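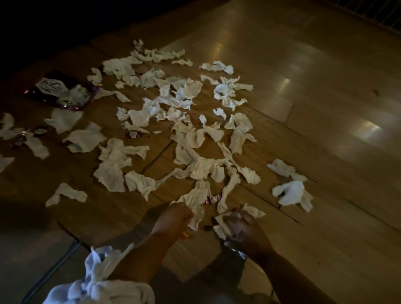

3 min read

Handout for the Groton build nights, part two: tissue.

Last time we got the arm bolted to its cart and waving at things, so tonight it gets a job! We want our home-built picker (Stekia, if you missed the naming vote) to clear litter off a floor and drop it in a bin. I started with tissue because it's cheap and it weighs nothing, and I regret it a little. Tissue has no shape you can count on. A wad that looked like a ball to the detector in one shot looks like a rag in the next one.

My training folder holds 2,364 stills. I've labeled 1,433 of them and my wrist would like a word with you all, so please grab a batch before you leave.

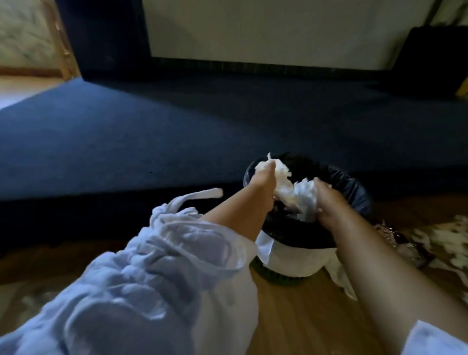
Then there's the drop. I set the release point well above the rim the first time (my mistake) and half the scraps floated off sideways. Bring the fingers down inside the liner before you open them, and open them slowly. In the config that's drop_depth, and 600 is my slow setting for the servo.
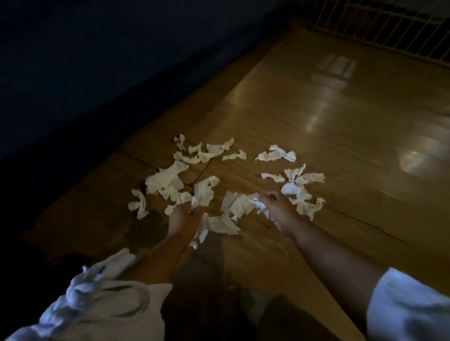
Clisodero
Build lead and night-shift solderer

On to the grasp. Pinch from above, close until the current climbs, then lift a tiny bit and check again. With torn tissue the current hardly climbs at all, so the Jafri board needs its threshold turned way down, and then it thinks it's holding something when it's only holding air. I've been fighting that since March.

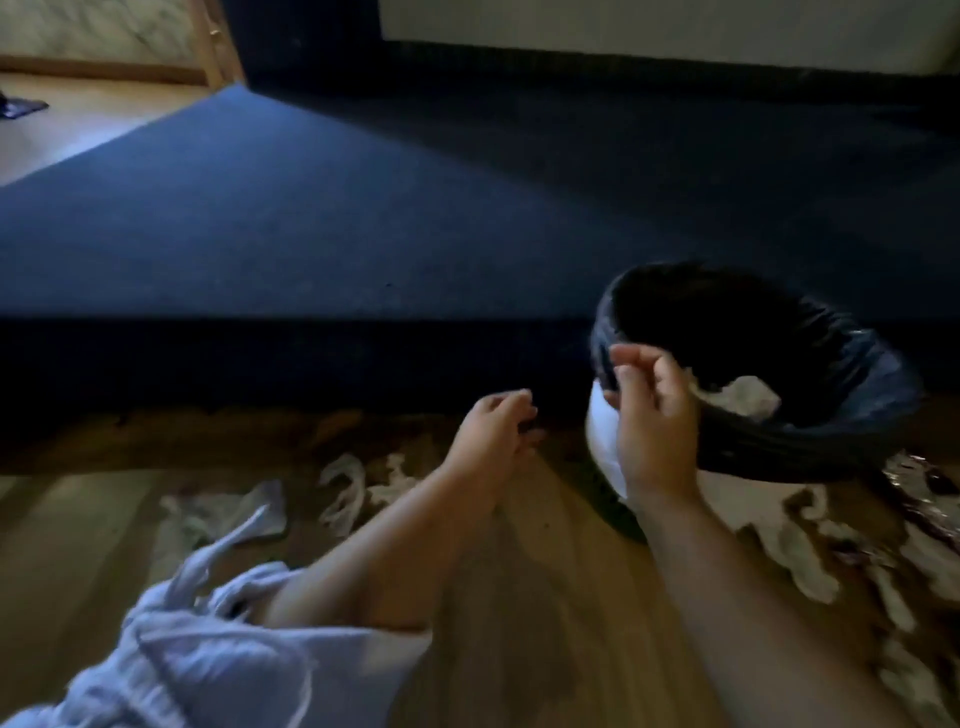

Liners get their own step in the plan, and I'm leaving that step to people for now. A bag has to be pinched and folded over the rim, and our two-finger gripper just can't do both. Black plastic is also rough on the depth camera: a glossy, wrinkled liner like the one on this little round bin throws highlights along every fold, and the mouth reads as a hole with no bottom. Try a matte liner if you have one and write down what you get.

For next time: 3 runs each, same floor, same lamp, logs in the shared folder.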